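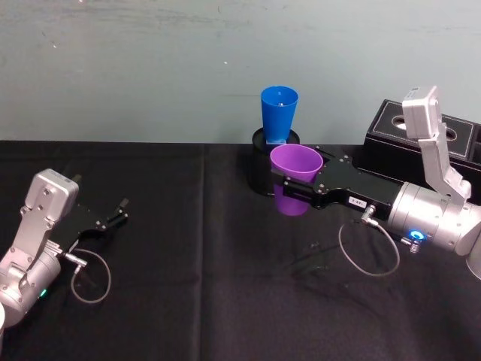 Lenuța Olteanu irons her tablecloths on the floor. I found this out within a minute of walking into her place, because she was down there on a folded blanket doing the last corner of one, and she waved me toward the kettle with her free hand.

"A board is for shirts," she told me. "A cloth wants room!"

She has been renting out table linen for 20 years, mostly for weddings and christenings, and the business is called Crăciun, after her grandmother's family (people do ring up in February asking if she's still open). Black cloths are what I'd come to ask her about. I own one, I love it, and it shows every single thing that lands on it.

"Of course it does," she said. "You bought black so you wouldn't see the gravy, and now you see the flour."

Her advice was mostly about shine. She likes a matte black for a work table or a buffet, and she won't have satin in the house. Wash it inside out in cold water, hang it over two lines instead of one, and iron it from the back while it's still a bit damp. I asked about the crease down my own cloth, the one that comes back however I press it, and she wanted to know how I stored it. Folded, I said. In a drawer. Under the place mats.

"Well, there you go. Roll it! Get a cardboard tube from the fabric store."

She keeps 58 cloths rolled that way, standing up in an old wardrobe like umbrellas, and I was a little jealous. Her helper Diane Li does the deliveries and has a softer view of wrinkles — she thinks a few make a table look friendlier, and she told me so while Lenuța was out of the room.

We got onto walls next, as you do. Mine are a pale blue-gray and I'd been thinking of repainting, what with all the scuffs. Lenuța said to try a damp sponge with one drop of dish soap first, and to leave it alone for a day before deciding anything.

"Pale walls are good behind a dark cloth," she said. "Don't go and paint them cream."

I left with 3 cardboard tubes under my arm and a cloth of hers to try out at home. She wants it back by Friday, rolled.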